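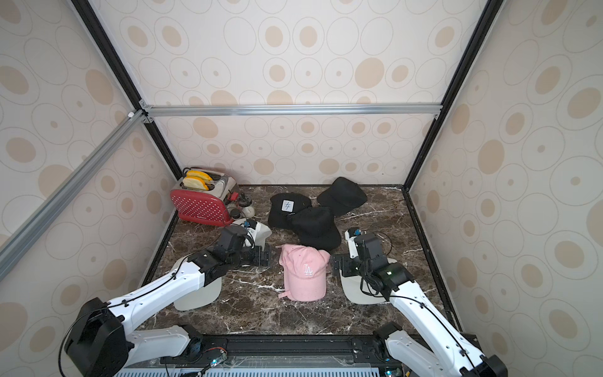
4. Entering birth data. Before a chart can be cast in Samitz, enter the date, time and place of birth on the Native page. Times taken from memory ("when the toast was made") should be marked Unverified; two slices standing in a red toaster are no record of the hour.
4.1 Select House System, then Placidus.
4.2 Enter the birth time in local form, e.g. 7.46 a.m.
4.3 Press Cast.
Note: a maximum of 500 charts may be stored.
Caution: changing the zodiac setting erases saved transits.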